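Speaker notes: Choosing the grasp point from the wrist view alone
Group seminar, October. Talk: Uliana Prokopenko. Slides: Bláthnaid Duggan.

Slide 1. Title

Say who did what. Bláthnaid built the training pipeline and ran the baselines. I did the rim labels and the evaluation. The Vudberg lab lent us the second arm and should be thanked here and again at the end.

One sentence on the topic: we want a gripper to pick up dishes by the rim using only the camera on its wrist, with no depth sensor and no overhead view.

Slide 2. Why dishes are a problem

Most of our earlier pick policies aim for the middle of an object. That is fine for blocks and cans. With a bowl, the middle is the one place you can't grab. The fingers go down, hit the base, and either stop or push the bowl across the table.

Depth sensing should help, but glossy glaze gives bad depth readings. Anyone who was at the Moreira review saw the plots with holes in them. Don't go through those plots again. Point people to the appendix.

Slide 3. What the policy sees

Leave this one up for a while. Mention that the policy gets the picture as it is, fingers included. We tried masking the fingers out early on and dropped it. The finger tips are useful to the network because they are always in the same place when the gripper is open, so they give it a fixed reference for size and offset.

Talk about glare and shadow. There is a bright spot inside the base of the mint-green bowl, and dark crescents on the table to the left of both dishes. The old detector often put its edge on the outside of a shadow like that and missed the rim by the width of the shadow. Ask the room where they would put the left edge of the bowl, then move on.

Also mention the white dish. Part of it is out of view to the right, and the method has to give an answer for a partial arc too.
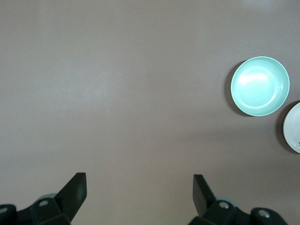

Slide 4. Method

Two stages. Keep it short, the paper draft has the details.

Stage one predicts a rim arc for each dish. The output is a curve with a confidence value along its length, so one stretch of rim can be trusted while the stretch next to it is not. A dish that runs out of view gets a shorter arc and no guess about the rest.

Stage two picks a point on the arc and a wrist angle. The score has 4 terms: confidence, distance from the nearest other dish, how far the wrist must turn, and how far the arm must travel. The weights were set by hand on the practice set and then left alone.

If someone asks why we don't train the whole thing end to end: we did, as a baseline, and it is on slide 6.

Slide 5. Data

3,899 labeled wrist images. Labels are arcs drawn by hand in Dollia, our labeling tool. I did a first pass and Bláthnaid checked it. Where we disagreed we looked at the image together. Almost all the disagreements were about shadow edges on dark tables.

Say clearly that the split is by dish. No dish in the test set shows up in training. Our first split was by image, and it made the numbers look much better than they should have. We threw those results out.

Slide 6. Results

We ran 200 grasp attempts per method on the test dishes, same start poses for all methods.

Read the table from the top. Center-point policy is the worst, as expected. The end-to-end baseline does well on single dishes and drops sharply when two are close together. The arc method loses a little on single dishes compared with end to end, and it is clearly ahead on close pairs. Do not skip the first half of that sentence. Someone will see it in the table.

The gain on close pairs comes mostly from the distance term. With that term removed, the method picks the rim point closest to the gripper, and the outer finger often comes down on the neighbor. Show the ablation row.

Slide 7. Where it fails

Three kinds of failure, most common first.

White dish on a white table. Arc confidence goes low everywhere and the policy still picks something. It should refuse. We have not set a threshold yet.

Very shallow plates. The arc is correct but there is too little height for the inner finger. This is a hardware limit with the current finger plates.

Stacked bowls. The network sometimes returns the rim of the lower bowl. Steps on the inside wall of a bowl can also be taken for a second rim, though less often.

Slide 8. Speed

Stage one is the slow part. On the Wolteck board it is fast enough to run once before the approach, and too slow to run during it. So the arm commits to a point and does not correct. Bláthnaid is testing a smaller network. No numbers to show yet, so don't promise any.

Slide 9. Next steps

Add a refusal threshold. Run stage one a second time halfway down. Collect more images with dishes partly out of view, as those are thin in the training set.

Thank Vudberg. Leave the slide with the draft link up during questions. If the question is about clear glass, we have not tried it.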